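Narkness暮らしの電気講座　第5回配布プリント
ヒューズとヒューズボックス　抜き差しと読み方

前回の続きから

前回は電線の太さの話で時間切れになってしまいました。すみません、あれは完全に私の脱線のせいです(圧着工具の話を始めると止まらなくなるんですよね)。宿題にしていた「電線は何で守られているか」の答え合わせから入ります。

答えはヒューズです。提出してもらったものを読むと「機器を守るため」と書いた人がかなりいました。気持ちはよくわかるんですが、主な役目は電線のほうです。ショートして大きな電流が流れると、電線が熱を持って被覆が溶け、まわりの内装材に火が移ることもあります。そうなる前に、わざと弱く作ってある部分が溶けて回路を切る。その弱い部分がヒューズの中の金属、可溶体と呼ばれるところです。「かようたい」と読みます。名前は忘れても大丈夫、私も口では「中の細いとこ」と言っています。

なので、ヒューズの容量は電線の太さとセットで決めます。機器の消費電流だけ見て「足りないから大きいのに替えよう」とやると、電線のほうが先に参ります。今日のプリントでひとつだけ覚えて帰ってもらうなら、ここです。赤線を引いておいてください。

今日の範囲

ヒューズの形と色、ヒューズボックスとコネクタの見方、抜き差しの練習、切れたときの調べ方。最後に次回の持ち物を載せました。テキストのブレーカーの章は今日は飛ばします。家の分電盤の話は、資格のいる作業といらない作業の線引きから始めないといけないので、別の回にまとめてやります。

形の話

自動車やキャンピングカー、小さな船の12ボルト系統でよく使うのは、平べったい樹脂の頭に金属の足が生えた形です。刃のように薄い足なのでブレード型、平型と呼ばれます。大きさに種類があって、見た目が似ているのに足の幅も間隔も違います。店でよく見るのは標準サイズ、それよりひとまわり小さいミニ、ミニの背を低くした低背。

これが本当に紛らわしい! 私もFlulholmのキャンプ場で、夜の11時にヘッドライトをくわえながら、低背しか入らない場所にミニを差そうとして四苦八苦したことがあります。差さるような気がするんです、暗いと。足の長さが違うだけなので、途中まではすうっと入っていく。で、蓋が閉まらない。結局その晩は冷蔵庫なしで過ごして、朝になって低背だと気づきました。牛乳は捨てました。

というわけで、予備を買うときは現物を持っていくか、横に定規を当てて写真を撮っておくのをおすすめします。「ミニっぽいやつ」という記憶で買いに行くと、たいてい違うサイズが家に増えます。

ガラス管のヒューズは古い機器の背中についていることがあります。透明な管の中に線が見えるあれです。今日は触りませんが、長さと太さに加えて、速く切れるタイプとゆっくり切れるタイプがあることだけ書いておきます。管の端の金属に小さな字で刻んであるので、老眼の人は(私です)虫めがねを。

色の話

ブレード型の樹脂の頭は、容量ごとに色が決められています。同じサイズのシリーズなら、メーカーが違っても色はだいたい共通です。薄茶が5アンペア、緑が30アンペア。青はその間で、オレンジは標準サイズだと緑よりさらに大きい側に来ます。

「だいたい」と書いたのは、形の違う大電流用のシリーズになると、同じ色が別の容量を指すことがあるからです。色で当たりをつけて、数字で決める。頭のてっぺんに容量が刻んであるので、交換のときはかならずその数字を読んでください。古いものは樹脂が日に焼けて、もともと何色だったのかわからなくなっていることもあります。透明だったはずのものが飴色になって薄茶に見えたりするんですよ。

覚え方を教えてくださいとよく聞かれます。語呂合わせを作ろうとしたことはあるんですが、自分で作った語呂を自分で忘れました。使ううちに、よく出てくる色だけ勝手に頭に入ります。残りはその都度、蓋の裏を見れば十分です。

ヒューズボックスとコネクタの見方

たいていのヒューズボックスは、蓋の裏に配置図が貼ってあるか、樹脂に直接刻印があります。まずそれを写真に撮る。抜く前に撮る。順番を逆にした人が毎年います(私の初年度もそうでした)。

配置図の読み方ですが、略語が多くて最初はげんなりすると思います。教室で使うPascuの教材用ボックスだと、室内灯、ポンプ、ファン、予備の電源といった名前がアルファベットの略で書いてあります。略語表はプリントの裏に刷ったので切り取って使ってください。自分の車の場合は取扱説明書の後ろのほう、索引の手前あたりに表があることが多いです。

もうひとつ見てほしいのが向きです。ブレード型そのものには極性がないので、足の左右を入れ替えても電気的には問題ありません。ここは安心して大丈夫。ただし差し込む側、つまりコネクタやホルダーのほうには上下があります。爪の位置、蓋のヒンジ、電線の出る方向。縦に持つか横に持つかで、さっきまで一番上だった場所が一番右になったりします。電話で「上から二番目のやつ」と言われて違うのを抜く事故は、だいたいこれが原因です。

ですから、教室では最初に「上」を決めます。ホルダーの上にする側に小さなマスキングテープを貼って、そこから順に読み上げる。地味ですが効きます。声に出すのが恥ずかしい人は口の中でもごもご言うだけでもいいです。

机の準備

教室の机は明るいベージュで、ヒューズの薄茶が落ちると見事に消えます。足を下にして落ちてくれればまだしも、横に寝ると本当に見つからない。それで作業用のマットを敷くことにしています。色は黄色がわりと具合がいいです。黒いホルダーも、青や緑の頭もくっきり見えます。黄色のヒューズだけは保護色になってしまうので、そのときは白い紙を一枚足してください。

マットの上に置くのは、いま触っている部品と、次に使う部品だけ。工具は利き手側、抜いたヒューズは反対側。マットの外は好きに使ってもらってかまいませんが、飲み物だけは後ろの棚へお願いします。

照明は手元を斜めから照らすと、金属の足と溝が見やすくなります。真上からだと自分の頭で影ができます。

抜き差しの練習

練習用のコネクタは、電源にも負荷にもつながっていない単体のものを使います。家で復習するときも、最初はかならず単体で。車で実際にやるときは、キーを切って、できればバッテリーのマイナスを外してからです。

一　ホルダーの上を決めて、いま入っている色と数字を上から順に紙に書きます。空いている場所があれば「空き」と書いてください。省略しないで書くのがこつです。

二　ホルダーを片手で、側面からしっかり持ちます。電線のほうを持って引っぱらないこと。端子の圧着部分に力がかかって、見えないところで緩みます。

三　ヒューズの頭を指か専用のつまみ(ヒューズプラー)ではさみ、まっすぐ引きます。ぐりぐり左右にこじると、受け側の金具が広がってしまいます。広がった金具は次に差したときの接触が甘くなり、そこが熱を持ちます。固いときは、前後にほんの少しだけ揺らすくらいで。

四　抜いたものを光に透かして、中の金属がつながっているか見ます。樹脂の色が濃いと見えにくいので、そういうときはテスターに頼ります。やり方は次の節で。

五　差すときは足の先を溝に軽く当てて、両方の足が入り口に乗っているのを感じてから押します。片足だけ溝に入って、もう片足が外に逃げている、という失敗がいちばん多いです。押してみて変に斜めだなと思ったら、それはもう失敗しているので、力を足さずに一度戻してください。

六　最後に頭の高さがそろっているか横から見ます。一個だけ浮いていたら奥まで入っていません。

例年、二番と三番がいちばん個性の出るところで、握りつぶしそうな勢いで持つ人もいれば、卵でも持つみたいに遠慮がちな人もいます。ちょうどいいのは、ホルダーが手の中で回らないくらい。やっているうちに加減がわかってきます。焦らず何度でもどうぞ。

並びを書き取る

書き取りの練習には三色入りの黒いコネクタを使います。縦にしたときの並びは、上から青、緑、オレンジ。手持ちの紙に上から順に書いて、写真と見比べてください。同じものを横に倒したら紙にどう書くか、逆さにしたらどうなるか、それも欄を分けて書いてみましょう。頭の中だけでやると、私は三回に一回くらい間違えます。
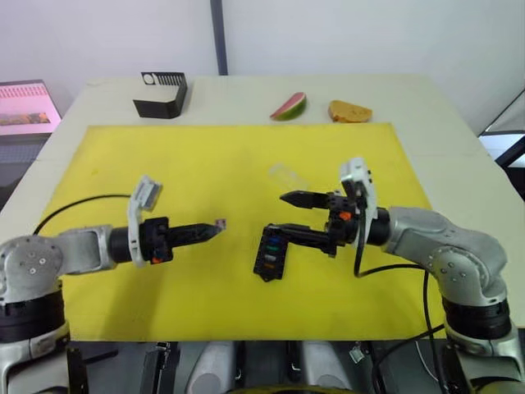 切れたときの調べ方

ヒューズが切れたら、まず切れた理由を考えます。新しいのを差して直ったからおしまい、としたくなるんですが(わかります、早く寝たいですよね)、原因がそのままなら、また切れます。

テスターは導通のレンジ、ブザーの鳴るところに合わせます。抜いたヒューズの両足にプローブを当てて、鳴ればつながっている、鳴らなければ切れている。当てる前に、かならずプローブ同士をくっつけて鳴るかどうか確かめてください。電池切れのテスターで良品を全部「切れてる」と判定して、引き出し一段分を捨てかけたことがあります。もったいない!

差したまま調べたいときのために、ブレード型の頭には小さな金属の露出部があるものが多いです。そこに当てて電圧を見る方法もありますが、これは電気が来ている状態でやる測定なので、第7回でやり方を確認してからにしましょう。今日は抜いて測る、で統一します。

切れ方にも顔つきがあります。中の金属の真ん中がぷつんと溶けているだけなら、容量を少し超えた電流がしばらく流れた疑い。樹脂の内側が黒くすすけて金属が飛び散ったようになっていたら、ショートを疑います。頭の樹脂が足の付け根あたりで溶けて変形しているのに中の金属は無事、という場合は接触不良の発熱かもしれません。三つめはヒューズだけ替えても直らず、受け側の金具を見る必要があります。

もちろん見た目だけで決めつけるのは禁物で、あくまで次にどこを見るかの手がかりです。調べた結果は、日付、場所、容量、顔つき、そのとき何を動かしていたかをノートに一行ずつ。二度目に切れたとき、この一行がものすごく助けてくれます。

やってはいけないこと

大きい容量に替えて様子を見る。いけません。冒頭の赤線のところです。

アルミ箔や針金で代用する。古い本に「応急処置」として載っていることがありますが、まねしないでください。

同じ容量の予備がないとき、小さいほうに替えるのは電線の保護という点では危なくありません。ただ、すぐ切れるかもしれないし、切れたら困る回路(ヘッドライトなど)では別の危なさが出てきます。どうしてもというときは、動かなくても平気な機器から同じ容量を借りてくるほうがましです。借りた場所は紙に書いて、蓋の裏にテープで貼っておくこと。私はこれを忘れて、ほぼひと月、カーオーディオが壊れたと思いこんでいました。

接点復活剤を受け側にたっぷり吹く。これも質問が多いんですが、まずは乾いた状態で緩みと腐食を見てください。緑や白の粉が出ているなら、水がどこから来たのかを探すのが先になります。

よくある質問から

前の期の人たちから紙でもらった質問に、ここでまとめて答えます。

「プラーはどこにありますか」
車ならヒューズボックスの蓋の裏か、ボックスの端にはまっていることが多いです。小さな樹脂のピンセットみたいな形をしています。見当たらなければ数百円で買えます。ラジオペンチでもできなくはないのですが、樹脂の頭を割りやすいので、私は教室では使わないことにしています。

「予備はどのくらい持てばいいですか」
自分の車で使っている容量を書き出して、それぞれ少しずつ。何十個も入ったセットは安くて楽しいんですが、使わない容量がずっと残ります。私の道具箱にもNeltarの詰め合わせがあって、減るのはいつも同じ色です。

「新品なのに差してすぐ切れました」
切れるべくして切れている可能性が高いです。二個目を差す前に、その回路の機器を全部外して試してください。全部外しても切れるなら電線側、外して切れないなら機器側、とあたりがつきます。ここから先は第7回の内容なので、それまでは抜いたままにしておいてください。

「ヒューズに寿命はありますか」
何年で交換、という決まりは普通の平型にはあまり聞きません。ただ、温まったり冷めたりを繰り返すうちに弱るものはありますし、足がくすんだり錆びたりもします。点検のときに一度抜いて足を見る、くらいでいいと思います。

「色の見分けがつきにくいのですが」
頭の刻印で読むやり方に最初から統一しましょう。色は補助です。教室の練習用には、頭に油性ペンで数字を大きく書いたものも用意してあるので、始める前に声をかけてください。書き取り用紙も色名の欄と数字の欄を別にしてあります。

宿題

家か車にあるヒューズをひとつ選んで、形、色、容量、何の回路かを調べてきてください。抜かなくてかまいません。蓋の裏の図を写すだけで十分です。蓋が固くて開かないときは無理をせず、「開かない」と書いて提出してください。それも立派な調査結果です。

車のない人は教室の棚の教材用ボックスを使ってください。棚は講座が終わってから30分は開けておきます。

次回の持ち物

テスター(持っている人だけ)、今日の書き取り用紙、筆記用具、手元の暗い人は小さなライト。爪が長いと抜き差しのときに痛い思いをするので、切ってくるか、プラーを使うつもりでいてください。

次回はリレーをやります。カチッと鳴るあれです。書き取り用紙の裏が白いままだと思うので、そこにリレーの足の図を写してもらいます。捨てずに持ってきてくださいね。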